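An afternoon at the Prellau refurbishing open day

4 min read
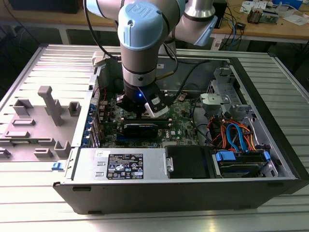 A Dell tower on its side with the cover off, power supply in the near corner.

I went to Prellau expecting to be sold something, and I was, though they were polite about it. Jisside opens its refurbishing hall to the public twice a year, in June and again in December, and the pitch hardly changes: old office computers come in at one end, decent cheap ones go out at the other, and everybody feels better about the planet.

The woman on the door gave me a sticker and told me they had processed 173 machines the week before. I asked what "processed" meant. Weighed and logged, she said. So a machine that went straight to scrap would count too? She thought it probably would.

The benches I did like. They have slatted metal tops, and the towers lie flat on them with the side panel off, so you can look straight down into the works. If you have only ever seen a computer from the outside, an old Dell is a good place to start. The board is green and crowded, with the maker's logo printed on it, and the drive sits in its bay on blue plastic rails. Blue clips run along the back where the expansion cards go. I took one of these apart on my kitchen table years ago and remember being grateful for those coloured bits, as they more or less tell you where to put your thumbs.

Jozefína Polák led our group round. She knows her stuff and talks quickly. Her argument is that machines of this sort were built to be opened and newer ones often aren't, and I have no quarrel with that. I was less taken with "as good as new", which I heard three times before the tea break. A power supply that has sat under a desk for years is a used power supply. I asked whether each one is tested under load. "The ones we have doubts about," she said. I wrote that down.

Then the shop. A tower with a fresh drive was 242, with a monitor extra, and the warranty is handled by Ševčík, whose stand had leaflets and no staff. The same sort of thing costs less at Nenis if you don't mind collecting it yourself and wiping the dust off. Jisside would say you are paying for the checking. Perhaps, but see above.

There were some 19 of us on the tour and I saw 2 people leave with boxes. The tea was free, the cake wasn't. Parking is behind the hall and the turning is easy to miss coming from the station side.

Comments

Marten: Bought one there in December, still going. The fan is loud though.

oldbeige: "The ones we have doubts about" is more than most places test, to be fair to them.

Pippa R: Did they say what happens to the old drives? I asked last time and got a leaflet.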